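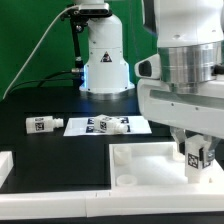
2 min read

About > Who we are > Our story

Trandmont Language School. Evening and lunchtime classes, small groups, one building on the corner by the old Postance bakery. Up the stairs, second door.

Started by Loubna Benjelloun with one class of beginner French and a borrowed whiteboard. Then Arabic, after people kept asking. Then Spanish. English for newcomers came later and is now the biggest thing we do, by a long way.

What we teach

French, Arabic (Moroccan and standard – please tell us which one you want when you sign up), Spanish, English. No German at the moment. We get asked a lot. Ask again in August.

How classes work

Groups stay small. You talk from the first evening, even if it's only your name and what you had for lunch. Homework is short. Some people never do it and still come back, fine by us. Levels are set by a chat over the phone, no written test, and you can move up or down in the first 3 weeks without paying again.

Lunchtime classes start at 12:15 sharp, becuase most of that group has to be back at work. Bring your sandwich.

Who's who

Loubna Benjelloun – director, still teaches upper French.
Mostafa Abdelaziz – Arabic, both kinds. Runs the film night too.
Ayman Ait Brahim – English for newcomers, mornings and evenings.
Kayode Ezeani – front desk, sign-ups, room changes, lost umbrellas. Call him first.

Spanish is shared between two part-time teachers, names going up here once the fall schedule is settled.

The library

1,772 books on the shelves at last check, plus a box of comics. Students borrow free. Two at a time please. Anything from the Ploltau collection stays in the reading room – old dictionaries mostly, donated by a family in town, some of the bindings are coming apart.

Fees

Same price for every language. Pay by the term or by the month. There's a reduced rate for students and anyone over 70, just ask Kayode, no paperwork beyond an ID. Missed a class? Sit in on another group at your level that same week, let the desk know frist.

Visiting

Come by any weekday after 4 p.m. Ring the lower bell, the upper one doesn't work.

3 comments | 70 shares

Last updated: August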